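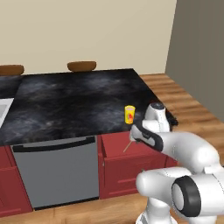 Black marble counter with smoky gray veining, plain beige wall behind.

Potville Stone Counter Balm, 239 ml tin

I started making this balm for my own kitchen, and then my sister wanted some, and then her whole street in Furkham wanted some (hello, Furkham!), so now it has a label and a page of its own. It's a soft paste wax for natural stone counters – marble mostly, but I use it on soapstone and slate too. Dark stone is where it really shines, I think, as black marble shows every fingerprint and every ring from a coffee mug.

What's in it: beeswax, carnauba and a food-safe mineral oil. No perfume. It smells a little like a candle drawer for the first hour and then like nothing at all.

How I use mine

Wipe the counter down with warm water and a drop of dish soap, then let it dry completely. Overnight is best. Scoop out a bit of balm the size of a hazelnut and rub it in with a lint-free cloth, working in small circles. Leave it for 40 minutes, then buff with a clean cloth until it stops feeling tacky. If it still drags under your hand you've put on too much, so just keep buffing – it comes off.

I redo my main counter every couple of months and the bit by the stove more often. Try a corner first, please! Some honed stones go a shade darker and stay that way for a good while. I love the look, but you may not.

What it won't do

It won't fix etching. If lemon juice or vinegar has left a dull spot in your marble, that's the surface of the stone itself and you need a polishing powder. I like the one from Solanki, stocked in the same shop section as item 684. It also isn't a heat shield, so keep using trivets.

Please don't put it on floors. It's slippery, and I have the bruise to prove it.

Sizes and refills

The tin is the standard size and does my kitchen several times over. Refill pucks come wrapped in paper and drop straight into the old tin (warm the tin in your hands first and it settles nicely). The Gastimness cotton cloths are sold separately, in packs of two. Get the undyed ones for pale marble.

Item number 2577. Store with the lid on, away from the stove. In hot weather the balm can go soupy in the mail. Put it in the fridge for an hour, give it a stir as it firms up, and it's good to use again.

Back in stock in September in the larger tin.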